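Meet the skipper, and bring a pen

Well, it's happening! After most of a winter of emails going back and forth, Meenakshi Malhotra is coming to the Rawat Center for a signing evening on 8 August 2025, and I still get a little giddy typing that. If you grew up listening to the Trudidero women's games on a kitchen radio like I did, you know what she meant to this town. She captained the side for 3 seasons, she played the last of them on a knee that should have been on a couch, and she finished with 2,357 points in club colors. I had to look that number up. My brother did not.

So, the practical stuff, as I've had a lot of messages. It's free, you don't need to be a member, and you can bring kids of any size. Doors are at 5:30 and Meenakshi sits down at 6:00. The main hall holds 800, but the signing line closes when we hand out the last wristband, and there are 686 of those. One per person, please, and that includes babies (sorry, I know, I tried). You don't need a wristband for the talk afterward, just a seat.

She'll sign one item each. Balls, shirts, programs and old ticket stubs are all fine. If you're bringing a dark shirt, bring a silver marker with you, we only have black ones. Photos are okay from the line, but she'd like to keep posed ones until after the talk, when there's more room to breathe.

Parking! The lot behind the center fills up fast, and the Drovico supermarket across the road has said we can use their overflow spaces after 5:00. Please don't park on the grass by the bus stop. We did that in April for the junior finals and I was the one who got the phone call.

The Erkov Grill is doing food out front, cash or card, and yes, the sweet potato fries are back. I'm planning to eat before the line opens, which is what I said last time too. 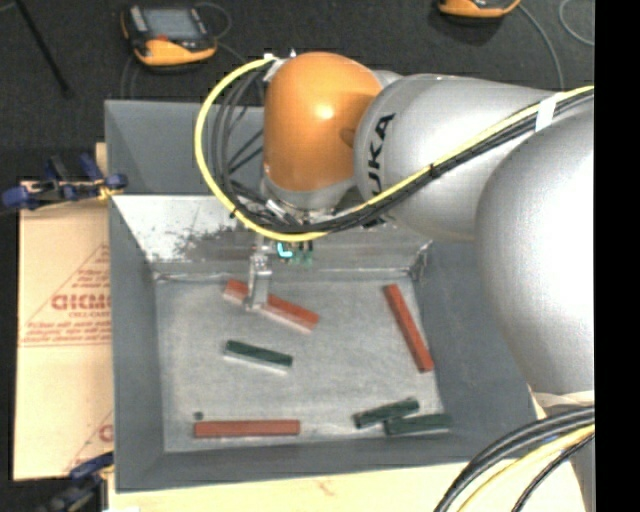 KUKA arm over a bin of wooden blocks

A few of you asked if Meenakshi will take questions. She will, for half an hour or so, and I'll be walking around with the microphone. Keep them short if you can, and let the kids go first. If you'd rather send one ahead, write it on a card and leave it at the front desk with your first name on it. I've already got a good stack, including four about the overtime game, so that one's covered.

See you in line. I'll be the one in the faded orange club scarf, in August, sweating.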